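Wanted: two people who like small plastic shapes more than is reasonable

Hi! I'm Enikő Balogh and I run Kaewsai, a very small workshop that makes sorting and matching sets for preschools, speech therapists and the occasional grandparent. We're looking for two part-time helpers starting in September, mornings only, and I thought I'd write this one myself instead of using the form (the form wanted me to say "dynamic," and I can't bring myself to do it).

So what's the job? Mostly it's blocks. We print hearts, stars, hexagons, cubes, triangles and cylinders, all small enough for little hands, and every one has to be looked at by a person before it goes in a bag. You'd take parts off the printers, trim the bottoms, run a thumb over the edges and decide if each piece is good. Then you'd sort by shape and color and build the sets from a card. The card tells you what goes in. It sounds simple and it mostly is, but by eleven o'clock your eyes start telling you a hexagon is a cylinder, so we switch tasks a lot and there's plenty of tea.

The other half is layouts. Every set ships with a little booklet of lines and patterns for kids to copy, and I need somebody who'll lay pieces out on the board, change their mind, move the red star, and tell me when a pattern is too hard for a four-year-old. I'm bad at this! I've been looking at the same shapes for too long and everything seems easy to me. We like mixed rows best, where the colors don't follow the shapes, so a child has to pick which thing to pay attention to.

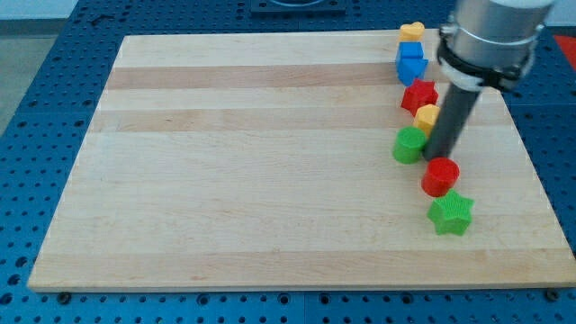

Sang Lưu would want me to add that the layout work is slower than people expect, and that a row which looks fine to a grown-up can lose a child at the second piece in the same color. Sang also says to tell you that the ridges on the sides are part of the fun and we shouldn't sand them all off. I go back and forth on that one – some of the therapists we sell to love the texture, and one preschool asked for everything smooth. You'd get a vote.

Who are we after? You don't need experience with printers, I can teach you that in a morning or two. You do need decent color vision for the sorting part (the layout job doesn't depend on it so much, so please write anyway and tell me). You should be okay standing for a while, okay with the hum of the machines, and happy to say "this batch is bad" out loud, even if I'm the one who set it up. If you've worked with young kids, even babysitting cousins, I'd love to hear about it.

The practical stuff: about 3 hours a morning, four mornings a week, starting at 9. It's paid from the first hour, training included, and I'll send you the rate when you write. We're upstairs from the Nomier fabric store, and there is a freight elevator if stairs are a problem. Bikes can come inside.

To apply, send a few lines to Kaewsai, Box 1782, or drop a note through our door. Please put job number 3611 on it so it doesn't end up with the invoices. No résumé needed. Just tell me who you are, which mornings you can't do, and which shape you'd pick if you could only keep one. Fulvio Costa will be answering notes along with me, so don't be surprised if you hear from him first.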